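The Long War Over Who Parks Where

On a block in Fardale, a plastic chair has been holding a parking spot since July. It has been rained on, moved, moved back, and once, in what is still discussed as an act of aggression, sat in. No law protects it. The town code says the curb belongs to everyone, and everyone on the block understands that the curb belongs to the chair.

I went looking for the rules and found two sets. The first runs to 21 pages and can be picked up at the town office, where the clerk seemed startled that I wanted one. The second is unwritten and far stricter. You may park in front of your own house. You may park in front of someone else's house if you are visiting them and have brought food. You may not park in front of the house on the corner, ever, and you will learn this by note.

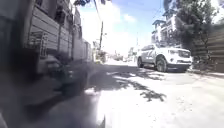

Shade on the pavement, and a pickup pulled in close on the right.

The notes are a literature of their own. They begin with "Hi neighbor!" and go downhill from the comma. I was shown a shoebox of them in Kerslake, some going back years, including one laminated for repeat use. The owner of the shoebox had written about half of them and felt the quality had slipped lately. People type now, she said, and you lose the underlining.

Kerslake tried to settle things with permits at $60 a year. The town sold 400 of them in the first month, which pleased the town until residents noticed that a permit let you park on the street and did nothing to guarantee you a place on it. They had paid for the right to circle the block with a sticker on. 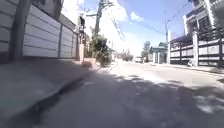 Kerkari wrote in to say that the sticker was never the trouble, that the trouble was garages, every one of them on the street being full of exercise bikes and Christmas decorations while the cars slept outside, and would the magazine please print that.

Consider it printed. I checked my own garage afterward and would prefer not to go into it.

Then came the app. Nimow promised to show drivers the nearest open space on a little map, and for a while it did. The catch was that it showed the same space to everybody. On a Wednesday at dinnertime you could watch several cars arrive from different directions, all drawn by the same cheerful green dot, all with their blinkers on. I deleted it after ten days and went back to the old method, where you drive slowly and look into people's cars to see if they're holding keys.
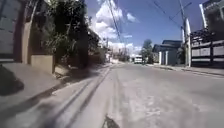
That method has its own etiquette. You may wait for a person who is clearly leaving. You may not honk at them. If they sit behind the wheel and start answering messages, you are allowed a hard stare, and after 10 minutes you can roll your window down and ask, in the voice you'd use on a strange dog, whether they're heading out.

They will say they're not sure yet.

As for the chair in Fardale, I drove by again before filing this piece. It had been replaced by a newer chair with a cup holder, and the space behind it was empty. I parked around the corner and walked.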